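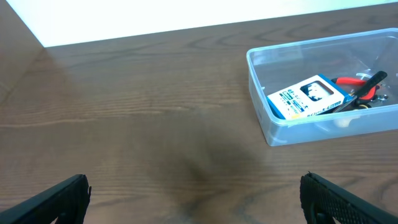 *The gripper and the parts tub, club table, Grindale.*

22 Aug 2024

I said in April that I'd give the robotics club a fair shot before complaining about it, so I've given it a fair shot. Some of what follows is complaining.

My kid joined because a friend joined. I came along because someone has to drive, and the drive home and back again takes longer than the session does. So I sit at the end of the table and watch teenagers try to get an arm to take things out of a plastic tub. The tub is full of the usual stuff – pliers or cutters with red-orange handles, some small metal bits, a little white and blue box with Japanese-looking writing on it. A person can reach in and get any of it without looking. The arm is supposed to learn how from being shown.

That's the pitch, anyway. You move the arm through the job by hand, over and over, and the software works out the rest. Carolina Correia, who runs the club, told the parents they'd want 200 good demonstrations before the thing was worth testing. Then it was 600. I asked what changed and she said the first number was for one object on a bare table, and a tub with stuff piled on other stuff is a different problem. Fair enough. I would have liked to hear it at the first meeting, when the flyer said "teach a robot in an afternoon."

I don't think Carolina is selling anything. She's patient and she knows a lot more than I do. My trouble is with what the kids are learning while they rack up those demonstrations. Two of them do the moving and another one types "good" or "bad" next to each try. They switch off after a while. My kid came home after one session and couldn't tell me what the software does with any of it. "It trains" was the whole answer.

When I was in school we built a dumb little cart that followed a line of tape. It was a worse robot in every way. But when it drove off the tape you could find out why, usually a loose wire or a sensor set too high. When this arm closes its fingers on air, the fix is more demonstrations. Maybe that's how it's done now. Gilberto Ríos, whose daughter is on the team, writes software for a living and says yes, that's pretty much his job these days, and I should get used to it. He did not seem happy about it either.

To be fair to them, there was one good night. The grip kept sliding off the pliers handles, and instead of doing the same thing again the kids argued. Was it the angle? Was it the pads on the fingers? They have a raised grid pattern on the inside, and one boy was sure it was facing the wrong way for round handles. They spent most of the session on that and got almost no demonstrations done. I thought it was the best session of the summer. Carolina looked at the tally and looked a bit worried.

The regional meet is at Plosel and the club is sending a team of 3. I signed the form. The rules say each team gets its own tub packed by the judges, so whatever the arm has picked up from our tub may not be worth much there. I asked about that too. The plan is to mix up the contents more between now and then, and I've been asked to bring in any old tools I can spare.

I've got a bag of them in the car. I still want to know who's going to explain to the kids what "it trains" means.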